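What the Scale Taught Us

I have been helping with the robot club at Prunddale since October, and the students asked me to write up their project. The job is called Measure and Pour. Two arms share one table. One handles a cup, the other handles a squeeze bottle, and the target is 40 grams in the cup.

Step one: the cup

The left arm gets the cup. Desta Habte wrote the part that sets it on the kitchen scale, and he wants it near the middle of the platform so the reading settles.
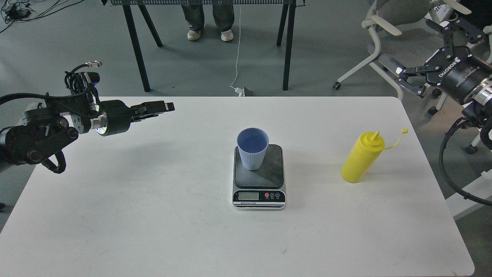
Step two: gripping the rim

Letay Gebreyes worked on this. The cup is light plastic and it flexes, so a hard squeeze changes its shape. She brings the fingers in level with the rim and closes slowly - 2 seconds is her current setting. Before that she tried coming from above and didn't like it.

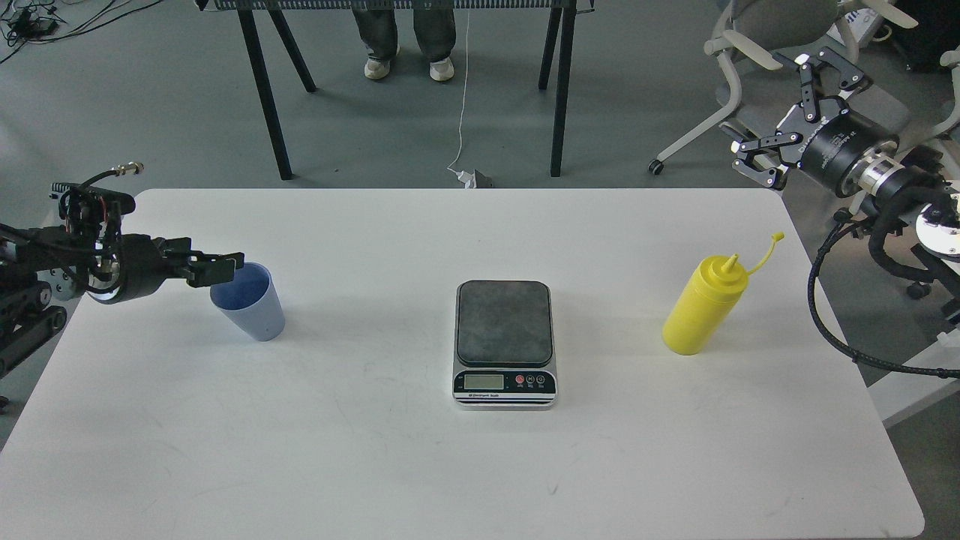
Asnakech Bogale
Club mentor, Prunddale

The bottle is the other half of the job. It goes to the right arm, which has to hold it firmly enough to lift and loosely enough that nothing comes out early. The students keep a shared log of every attempt, good or bad, and the last entry I saw was number 1538.
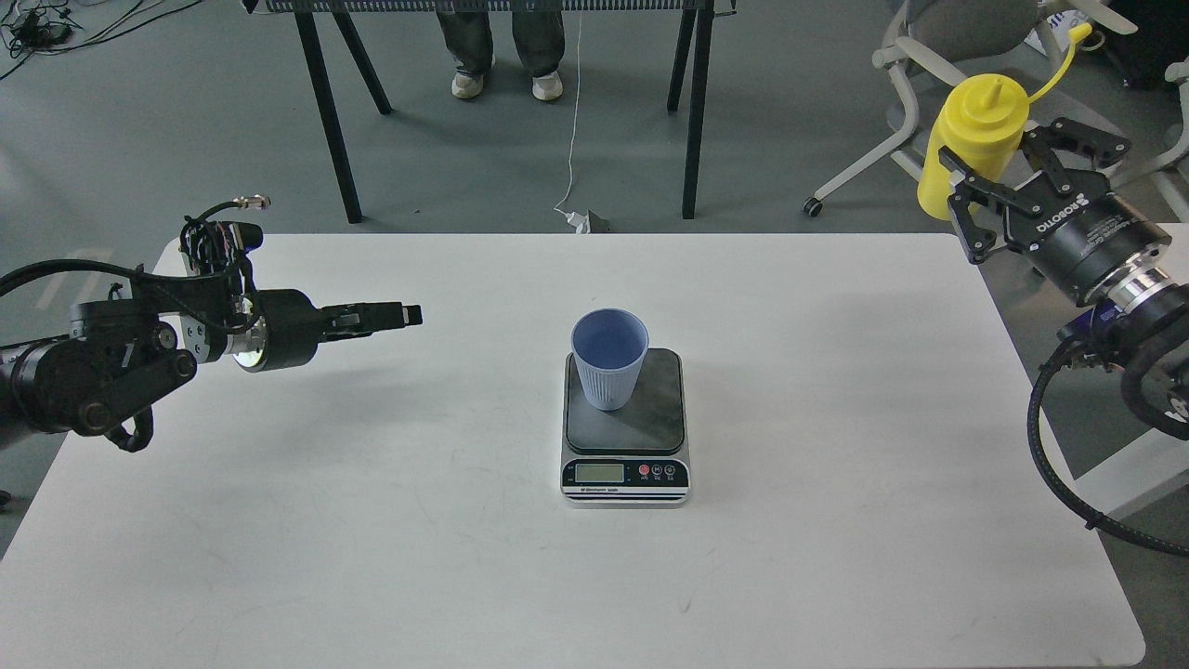

Cup on the scale, bottle in the right gripper.

Next we work on tilt. Shirley Sedgwick wants to stop short of 90 degrees and let the squeeze do the rest. Desta wants to go all the way over. They will each get an afternoon to try it.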